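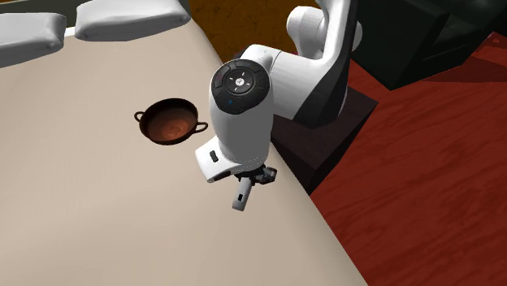
*5 min read*

My aunt left me a recipe box, and I have been trying to cook my way through it, and I would like to lodge a complaint about the phrase "cook until done."

It appears on 40 of the cards. I know because I put a pencil tick in the corner of each one, in the spirit of a person keeping a list of grievances for a meeting that will never be held. Cook until done. Bake until done. On the card for her onion tart, the whole of the method is "Make crust. Fill. Usual oven." I own one oven, and it has never told me what it considers usual.

Gemma Parsons, who grew up two doors down from my aunt in Whitlock and ate at her table more often than I did, thinks I am being unfair. Her position is that the cards were never instructions. They were reminders, written by a woman who already knew how to make everything on them and only needed to be told how much flour. I said that in that case she might have mentioned how much flour. Gemma said to check the back. I checked the back. It said "flour."

So I've had to learn to read them the way you'd read letters from someone who assumes you were there. "The blue bowl, twice" is a measurement. I don't have the blue bowl. My cousin had the blue bowl, in Nadau, and then my cousin had a dishwasher, and now there is no blue bowl, so I have settled on three cups and a bad feeling. "Not Uwe's way" is written across the top of the dumplings and underlined, and there is no card anywhere for Uwe's way.

I did ask him. Uwe Lammers was her neighbor on the other side, is still very much alive, and took the news that he'd been underlined with what I can only call satisfaction. His way involves resting the dough overnight. Hers doesn't. They apparently argued about this for years over the fence, each of them carrying plates back and forth as evidence. I have now made both, and his are better, and I've written that on the back of her card in very small letters. Sorry, Aunt.

What I've come to like, against my will, are the parts of the cards that have nothing to do with food. The rye bread says "phone the dentist." The plum cake has a column of figures down the side that ends in 199, circled hard enough to dent the card, and I would give a lot to know what cost 199 and whether she paid it. One card, filed under Soup, is not a soup. It's the bus times to Pleststead, on a schedule that must have been dead for decades, with a note that says the late one doesn't stop if it's raining. I've left it under Soup. She had a system and I'm not going to be the one to break it.

There is also a whole section marked "Good" and another marked "Company," and they don't overlap at all. I've made my way through most of Company. It's a lot of things in aspic. I understand now why we were family and got the stew.

The stew, by the way, is the one card that's useless even by the standards of the box. It has a title, four ingredients, and then the word "slowly." I've made it more times than anything else and I still can't get it right. The first try was fine, in the way that airport food is fine. The second had too much caraway, which I blamed on the card until I noticed the card doesn't mention caraway and I'd added it entirely on my own initiative. For the third I turned the heat down as low as it would go and left it there all afternoon, and something happened to the onions that I recognized. Just the onions. The rest of it still tasted like my cooking.

Gemma says it's the pot. Uwe says it's the water in Nakberg, where I live and where, according to him, nothing has ever come out right, including the bread, the coffee and the town hall. I think I probably keep lifting the lid. My aunt never lifted a lid in her life. She'd put it on and leave the room and do the crossword with her back to the stove, like someone ignoring a child until it behaved. I stand over mine and worry at it.

I tried writing the stew out properly last November, like a real recipe, with quantities and a time for each step. I weighed things. I had a notebook. I got as far as "simmer for 75 minutes" and then tasted it and it wanted another 30, so I crossed that out, and the next time it wanted less, so I crossed that out too and put a question mark. A week later I found the page under a stack of mail. After all the crossing out, the only thing left that I could read was a list of four ingredients and the word "simmer," so I suppose I'm next in line to annoy somebody.

Anyway. The goal is still to get through the whole box, aspic included, though I've given myself permission to skip the one called "Tongue, easy." Next up is a honey cake that calls for "the good spoon" and says to start it before the news. I have a few spoons I think well of. I don't know which news.

If anyone reading this has a card for cabbage rolls from anywhere near Whitlock, please send it, even if it's bad. Hers has a grease stain right across the middle, and all I can make out is "tie with" and then, at the bottom, "or they won't."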